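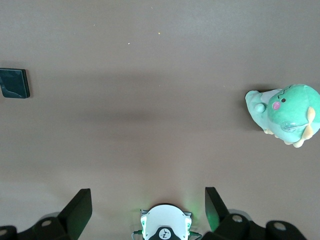
Quem pode candidatar-se a leitor avaliador da Kondura?
Qualquer pessoa com mais de 18 anos que leia português com facilidade, goste de livros de memórias, fé ou desporto e esteja disposta a dizer por escrito quando um livro não presta.

Chamada de leitores avaliadores: memórias e livros de inspiração

A Kondura mantém um catálogo de livros eletrónicos cristãos e de desenvolvimento pessoal. Temos biografias de treinadores, cartas de pais para filhos, devocionais de trinta dias, testemunhos de atletas e uma quantidade preocupante de títulos com a palavra "lições" na capa. Procuramos 50 leitores que nos ajudem a perceber quais destes livros merecem continuar na página principal.

Convém dizer de onde parte a desconfiança. As sinopses que publicamos são escritas pelas editoras. Segundo elas, todos os livros são emocionantes, todos mudam vidas e todos agradam ao leitor dos 9 aos 90. Em janeiro relemos a secção de memórias de uma ponta à outra, 268 títulos, e concluímos que a sinopse quase nunca ajuda a escolher. Havia livros bons com apresentações medonhas e havia o contrário, em maior número.

Também não confiamos muito nas estrelas. Uma classificação de cinco estrelas deixada por quem leu a amostra gratuita serve de pouco a quem vai passar um fim de semana com o livro.

O que pedimos

Cada leitor recebe 3 livros em formato digital e tem oito semanas para os ler. Por cada um entrega uma ficha com um mínimo de 200 palavras. A ficha tem perguntas secas: o autor conta episódios concretos ou limita-se a tirar moralidades deles? As citações bíblicas estão no contexto certo? O capítulo do meio podia desaparecer sem ninguém dar por isso? Emprestaria este livro a alguém de quem gosta?

Se abandonar um livro, diga em que página e porquê. Uma desistência bem explicada conta como ficha entregue. Resumos do enredo não contam, e textos copiados da contracapa também não. Já nos aconteceu recebê-los, com a gralha original e tudo.

Quem procuramos

Leitores habituais, com ou sem formação em letras. Interessam-nos pais, mães, catequistas, treinadores de camadas jovens, gente que oferece este tipo de livro no Natal e gente que o recebe e nunca o abre. Não é preciso ter religião, nem é preciso não a ter. Perguntamos apenas que género costuma ler, para não entregar três devocionais seguidos à mesma pessoa.

Não aceitamos autores com obra no nosso catálogo, funcionários de editoras representadas, nem familiares de uns ou de outros. Quem tiver um manuscrito na gaveta pode participar, desde que não o envie junto com a candidatura.

O que oferecemos

Aqui preferimos ser claros, porque já lemos demasiados anúncios que chamam "oportunidade" a trabalho gratuito. Esta participação não é um emprego e não dá direito a salário. Os livros ficam para o leitor. No fim das oito semanas, quem tiver entregue todas as fichas recebe um vale para usar no catálogo, sem prazo de validade. Não prometemos visibilidade, contactos no meio editorial nem crescimento interior.

As fichas podem ser publicadas com o nome do leitor, só com as iniciais ou sem assinatura. A escolha faz-se na candidatura e pode ser alterada mais tarde. Corrigimos ortografia e não tocamos nas opiniões, incluindo as que aborrecem as editoras. A Medar e a Nair, que fornecem boa parte dos títulos desta ronda, foram informadas da regra e aceitaram-na, uma delas com pouco entusiasmo.

Como concorrer

Envie um texto curto, em português, sobre um livro de memórias ou de inspiração que o tenha desiludido. Uma página chega. Indique ainda o formato em que costuma ler (EPUB ou PDF) e se aceita livros em inglês, que são parte importante da secção. Não queremos currículo nem carta de motivação.

As candidaturas fazem-se pelo formulário da página de contactos, com o assunto "Leitores", até 16 de fevereiro. Respondemos a toda a gente, mesmo quando a resposta é negativa.

A seleção é feita por Denise Lightfoot, responsável pela secção de memórias, a partir do escritório de Rirnilbridge. Dúvidas sobre as fichas ou os prazos devem ser enviadas pelo mesmo formulário. Pedidos para retirar críticas já publicadas podem ser enviados também, mas a resposta será não.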